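Closing the Derkach Reading Room: A Note on Paper Records

24/03/2018

Readers of this blog will be aware that the Derkach reading room in Keslow has ceased to accept new paper deposits. I have been asked by several correspondents to set out my views on the matter, and on what private holders of family and club papers should now do.

The decision is, in my view, a reasonable one. The room was furnished for a collection of 400 folders and now houses roughly 2,000. The shelving on the north wall was full by December, and material received after that month has been kept in the corridor, where the temperature cannot be controlled. Depositors were informed by letter. I regret only that the letter gave no guidance on how papers ought to be stored at home.

The following remarks are offered to fill that gap. They reflect my own practice with the Brakham parish newsletters, which have been in my care for two years.

Fasteners

Metal fasteners should be removed before any paper is put away for the long term. A steel clip left in a damp cupboard will rust, and the stain passes through several sheets. Coated clips are slower to mark the page but leave a dent, and the coating can stick to glossy paper. Binder clips are suitable for sorting and for short loans, and should be taken off again when the work is finished.

Loose fasteners should be kept together and away from the papers themselves. 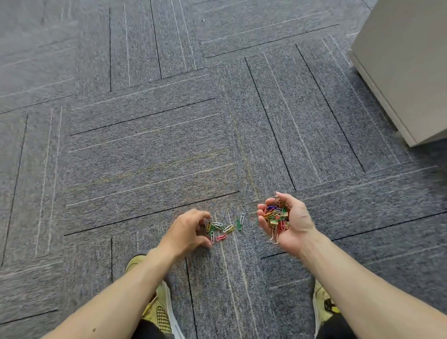
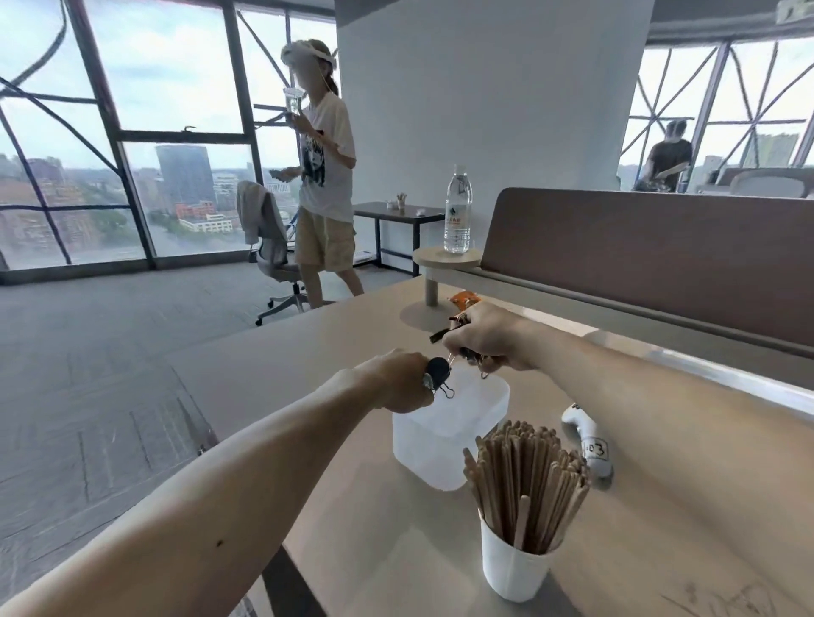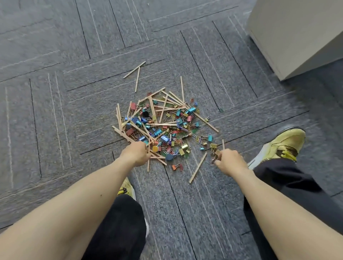

Folders and Boxes

Each folder should hold no more than can be closed without force. Acid-free folders are preferred, although a plain folder replaced at intervals is better than none. Boxes should be stored flat if the contents are larger than letter size. Please do not use the lidded tubs sold for kitchens, as they trap moisture.

Labels should be written in pencil. I have seen ink labels from the Plilavero branch that can no longer be read at all - a serious loss, given that the box list was never copied.

Location

An interior closet is the best choice in most homes. Attics are too hot and basements too wet. I keep two boxes on a raised shelf in a hallway and inspect them each spring.

Correspondents who still hold material intended for Derkach are advised to retain it for the present. The Keslow office continues to answer written inquiries, and I understand that a revised deposit form is being prepared. I will publish the form on this page when it has been released.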